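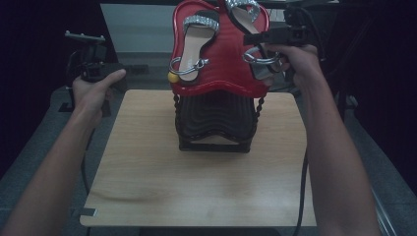 Planning a Gripper Bench: Tips on What to Buy First and What to Leave for Later
Workshop Tips, 23 July 2025

Many people write to us before they order hand-held grippers, and almost all of them ask about the grippers. This is natural, but in our workshop the grippers were the easy part of the budget. The trouble came from small things we did not write on the list. I put the tips here in the order in which I would now spend the money.

Fix the total before you open any catalog

Our first plan at Luleck had a limit of 4000 for the whole bench. We wrote the price of the two grippers at the top and divided what was left, and in one month we were over the limit. For the second bench I wrote the small items first: board, cables, pads, screws, lights, objects. They came to 889 together. Then I knew what could be paid for the grippers, and the talk with the supplier was much shorter.

Keep a reserve of 700 and do not give it a name. If it has a name, somebody will spend it.

Buy the table surface with care

A light wooden surface is pleasant to work on and dark parts are easy to see against it. Ask for a matt finish. A shiny one costs the same and gives you glare under a strong lamp, and then you pay again for a softer lamp. Before ordering, put a sample under your own light, at the hour when you normally work.

A separate board laid on the bench is a good purchase. You can mark its place with a little black tape, turn it over when one side is worn, and replace it without touching the bench.

Measure the cables with arms stretched out

With two wired grippers you need enough cable for the person's full reach, to the front and up, and a bit more so the plug is never pulled. We measured from the chair with arms at rest. The cables came, they were too short, and the shop did not take them back. One person should hold the grippers high while another measures down to the floor. Let the cable fall on the outer side of each arm.

Put the objects in the budget

Everybody plans for cups and boxes. After some weeks you will want harder things: shiny surfaces, soft straps, chains, rings, odd shapes. A novelty handbag in glossy red with sandal designs and glittering straps is a fine example, and such things are cheap in second-hand shops. Give this a line of its own. Buy two of anything that has glued decoration, if you can find two.

Write in a notebook where each object was bought. In June I spent a full afternoon looking for a second piece of something that we had found in Bellamy, and I was searching in Oscombe.

Ask about pads before you ask about the gripper

This is the tip I would underline. The foam on the fingers is a part that wears, as brake pads do on a bicycle. It tears at the edge first, then a layer lifts and shows the gray inside. Ask the seller four things: can the pads be bought alone, how are they fixed, how long does delivery take, and will the same pad still be sold next year. One supplier, Polura, could answer all four on the phone, and this decided the matter for us more than the price did.

Pads fixed with screws are quicker to change than glued ones – but check the length of the screws. If the tip comes out past the foam, it can scratch the object or the table. A box of shorter screws is a very small cost.

Order at least two spare sets with the first delivery. When you order later you pay the transport again.

Look at the fingers at the start of each shift and write the state in one word: good, worn, torn. After a few weeks this notebook tells you how many pads to put in the next budget. 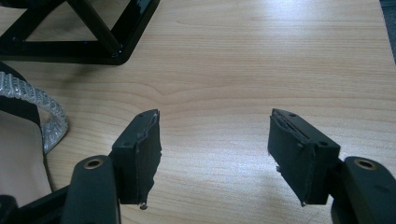
What can wait

A second camera, a bigger shelf and the nice cases for transport can all wait. We bought the cases early and they are under the stairs.

Also wait with the service contract until you know what breaks. With us it was pads, then cables, and the contract we were offered covered neither. Read the list of excluded parts first, it is normally on the last page.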